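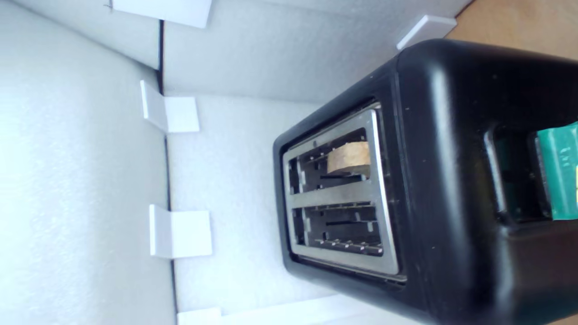
I am moving out of my kitchen this week, and I want to write down how I pack the small appliances, because last time I did it badly. I start with the toaster. It is the one thing I use every morning, so normally I would pack it last, but the white box was free and I wanted to see if it fits. It fits. Only then I looked into the slots and there is still a small piece of bread in one of them, standing up between the wires. So the toaster must come out of the box again before I close anything.

14 comments · 31 shares

Rule for myself: every appliance is cleaned the evening before, never on the day. In July, when I moved to Bernow, I packed everything dirty and said I will clean it after. I opened that box after many weeks. The smell I will not describe.

6 comments · 9 shares

For the toaster: pull the plug, wait until it is cold, open the crumb tray if there is one, then turn it upside down over the sink and shake it gently. A piece of bread that is stuck I take out with wooden tongs. No fork and no knife, also not when it is unplugged, the wires bend very easily.

22 comments · 40 shares

After this I wipe the outside with a soft cloth. Black plastic shows all the dust, and it also shows each scratch from a rough sponge. I know this from my old kettle.

3 comments · 2 shares

The cord. I used to wind it tight around the toaster and it left marks on the housing. Now I fold it, put one rubber band on it and lay it on the side. Tea towels go in the free space. They must be moved anyway, so I do not buy bubble wrap for them.

8 comments · 11 shares

Somebody asked how much can go in one box. I weighed the toaster on the kitchen scale without the cord lying on it and the scale showed 780 g, so it is nothing. The mixer is the heavy one. I put the mixer alone with the baking tins, and I carry this box myself.

5 comments · 4 shares

I have 15 boxes in total, and 2 of them are only for the kitchen. It is maybe too few. The pans from Cleltano do not stack well, the handles are too long, and my Hämmerli coffee grinder has a glass part which I wrap in a sweater.

10 comments · 7 shares

On each box I write the room and three words of what is inside, on the side and not on the top. When the boxes are stacked I can't read the top. The toaster box will say "kitchen, toaster, towels, breakfast".

4 comments · 6 shares

2020-03-20: the keys for the flat in Fudmont I get in the afternoon. Until then I eat my bread without toasting it.

17 comments · 1 share

Fudmont > Posts > Moving and packing
Search posts Search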